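Guides > Water treatment > Usuldale 2 > Installation > Section 4

Overview Parts Installation Operation Faults Spares

November
Šimko, technical documentation

4 Fitting the under-sink filter unit

4.1 Before starting

The Usuldale 2 is connected to the cold supply only. It must not be fitted to a hot pipe, to a softened supply above the limit printed on the rating label, or to a tank-fed tap. Read section 3 (Parts) and lay out the contents of the carton before the water is turned off.

The cupboard below the sink must give a clear height of 164 mm above the top of the filter head, so that the cartridge can be turned and lifted out. Where a waste pipe crosses this space, move the mounting plate sideways. Do not tilt it.

CAUTION: Do not fit the unit where the temperature may fall below freezing. A frozen housing can split and will leak when it thaws.

4.2 Mounting the plate

1. Hold the mounting plate against the side wall of the cupboard and mark the two upper holes. The hole centres are 68 mm apart.
2. Drill the pilot holes. Check the depth of the panel first.
3. Fix the plate with the screws supplied. Leave each screw half a turn loose.
4. Hang the filter head on the plate and push down until the catch clicks.
5. Tighten both screws.

NOTE: On chipboard panels, use the longer screws from the Sasov fixing pack (part 1649). The pack is ordered separately.

4.3 Connecting the supply

1. Close the stop valve and open the kitchen cold tap until the flow stops.
2. Undo the flexible hose from the cold tail of the tap. Keep a bowl beneath the joint – some water will remain in the hose.
3. Fit the tee piece to the valve, with the washer seated flat.
4. Reconnect the hose to the upper outlet of the tee.
5. Cut the blue tube square and push it into the side outlet until it reaches the second stop. Pull back gently to check the grip.
6. Run the tube to the port marked IN. Avoid bends tighter than the bend guide on the inside of the carton lid.
7. Run the second tube from the port marked OUT to the filtered water tap.

CAUTION: Tighten plastic nuts by hand only. A spanner will crack the collar, and the crack may not show until the supply is under pressure.

4.4 Positioning the filtered water tap

The Skerudine tap supplied with the kit needs a flat area clear of the basin edge. On drop-in sinks, measure the rim on all sides before choosing the position. The spout must discharge over the basin at every point of its swing.

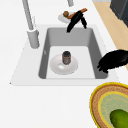 Fig. 4-3. Drop-in sink with broad rim, set in a countertop.

1. Check from below that the chosen point is clear of clips, ribs and the worktop frame.
2. Mark the centre and drill from above. On ceramic sinks, use a diamond cutter and keep it wet.
3. Deburr the hole and fit the rubber base ring.
4. Lower the tap into place and fit the backing washer and nut from below.

4.5 Flushing and leak check

1. Fit the cartridge and turn it clockwise until the arrows meet.
2. Open the stop valve slowly.
3. Open the filtered water tap and let it run until no air is heard. Grey water at first is carbon dust – run it to waste.
4. Close the tap and dry every joint with a paper towel.
5. Leave the unit under pressure overnight and check each joint again. If a joint weeps, close the stop valve and go to Faults, table 6.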